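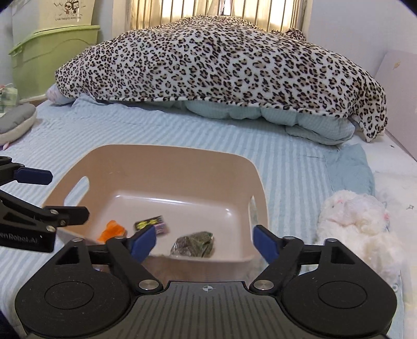 The Household Linen Exchange at Gravgate

Bed linen is among the most frequently replaced goods in the home and among the least frequently repaired. The Gravgate Linen Exchange was established to address that imbalance. In its most recent year it received 121 households, most of them from the streets surrounding the old Pellon mill, and returned the greater part of what they brought to ordinary use.

The Exchange operates from two rooms on the ground floor of the former mill office. Residents may bring sheets, quilts, blankets and pillowcases, provided that these have been laundered. Items are inspected at the front counter and assigned to mending, exchange or fiber recovery. A resident who deposits a sheet may take another of similar size on the same visit.

Shiuli Roy, who directs the program, attributes its growth to changes in the way sheets are sold. "People were buying sets," she said. "When the fitted sheet wore through, the flat sheet and the pillowcases were put away and forgotten. We found that closets were full of good cloth with no partner."

The most common repair is also the oldest. A flat sheet worn along its center is cut lengthwise, the outer edges are joined to form a new middle, and the sides are hemmed. The method, known as sides-to-middle, was once taught in schools and takes a practiced sewer less than an hour. The Exchange now offers instruction in it each March, with places reserved for first-time sewers. 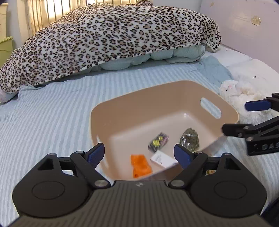 A plastic basket on a bed.

Storage remains the subject of most inquiries. The Exchange advises that cotton be folded loosely and kept where air can circulate, and that stacks be refolded twice a year so that creases do not settle in one place. Wool should be brushed before it is put away. Sealed bags are discouraged for any item that will be stored through a humid summer.

Funding for the coming year has been confirmed — a grant from the Simura Foundation will cover rent and the purchase of a second industrial machine. Residents of neighboring districts will be admitted once the machine has been installed.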